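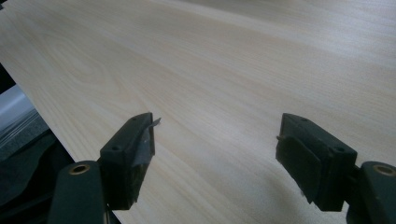 The Garnen top, close up

Toothpaste on a wood-look table, am I asking for trouble?

pinkslippers
Hi all, long time reader, I mostly hang out in the laundry section. We have one bathroom for five people and the sink in there is the size of a cereal bowl, so I've moved my tooth stuff out to the spare room and put it on the Garnen table (pale top, rounded corners at the front, I love it, paid $79 for it secondhand in July). I still rinse at the sink, it's just that everything LIVES on the table now and I'm not standing in the hallway at 7 am waiting for a turn.

My worry is the top. I can't tell if it's real wood with a finish on it or one of those printed ones. The grain has long wavy streaks and then some stretched-out loops, like a sawn board, which makes me think wood, but my sister says they print those too. Will toothpaste mark it? Do I need a tray under everything?

mopbucket
Printed tops repeat. Find one of the loops and go hunting for its twin. If you find the same loop again a foot away, it's printed, and then you can stop worrying because toothpaste wipes right off that stuff.

Either way the whitening kinds are a bit gritty, so don't scrub dried toothpaste with a dry cloth. Wet it, wait, wipe.

Tansy_in_the_attic
I'd be way more careful than that. I had a dressing table from Fledura with a pale finish and a blob of toothpaste sat on it for a weekend while we were away. Left a dull spot you could feel with your finger. I rubbed oil in it, I waxed it, you can still see it when the sun comes in. Get a tray.

mopbucket
Was that an oiled finish though? Oiled tops mark if you look at them funny.

Tansy_in_the_attic
No idea what it was, it was shiny when I got it and it wasn't shiny there afterward. Tray!!

pinkslippers
OK I went over it with a flashlight and didn't find a twin, but the loops are faint and I kept losing my place so I wouldn't swear to anything.

I don't want a tray if I can help it. I had one in our old place on Noguchi Lane and it just collected gray goo in the corners, and then I was cleaning the tray AND the table. What I've got is a caddy, light gray plastic with compartments, so the brush stands up in it and isn't lying around. The tube is the thing that's always out. It fits in the caddy fine, I'm just lazy and lay it down next to it.

Oh and there's a little round hole through the top near the back edge, I guess for a cord? I keep thinking there must be something useful I could do with it.
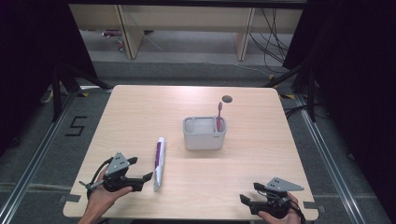 gullwing_9 replied: Put the tube in the caddy, cap down, and you've solved it. Your paste slides to the cap end and you're not squeezing from the middle either. The drips stay in plastic you can rinse. I don't see why anybody needs a tray on top of that.

Tansy_in_the_attic
Because the caddy itself drips. You put a wet brush in, the water runs to the bottom, and either it pools in there and gets nasty or the caddy has drain slots and it goes right onto the table. Pinkslippers, does yours have slots underneath? Mine did and I found the ring after 3 months.

pinkslippers
Ugh. Going to look.

Yes. Slots. No ring yet that I can see but I'm nervous now.

gullwing_9
Fair, I take back part of that. Mine's solid on the bottom so I just dump it.

Plain washcloth folded under the caddy, swap it when you do towels. Softer than a tray and no corners for goo.

mopbucket
A damp washcloth parked on a wood top is worse than a drip! It holds the water right there against the finish. If you want something underneath, go with a cork coaster or one of those Plekeck drying pads, and stand it up to air once in a while. Or shake the brush off before it goes back in. I give mine a few good taps on the side of the sink and there's hardly anything left to drip.

gullwing_9
I've had a washcloth under my soap dish for years and the dresser is fine, but ok.

mopbucket
Painted dresser?

gullwing_9
...yes

quietkettle
For the hole, if you ever go electric that's your charger cord sorted. I have a desk with one and it keeps the cord from sliding off the back every time you unplug. Until then keep an eye on it, raw edges inside a hole soak up water way faster than the top does, and if it IS pressed board in there it'll puff up. I'd scoot the caddy forward a few inches so nothing drips down it. A dab of clear nail polish around the inside wouldn't hurt.

pinkslippers
Never thought of the inside of the hole! You can sort of feel the edge is rougher in there, I'll do the nail polish tonight.

So the plan is: tube goes in the caddy (I will try), cork coaster under it, caddy comes forward. Tansy, if I get a dull spot you can say tray at me as much as you like.

Tansy_in_the_attic
Tray.

quietkettle
Does anyone know if the Plekeck pads go in the washer? Mine has started to smell.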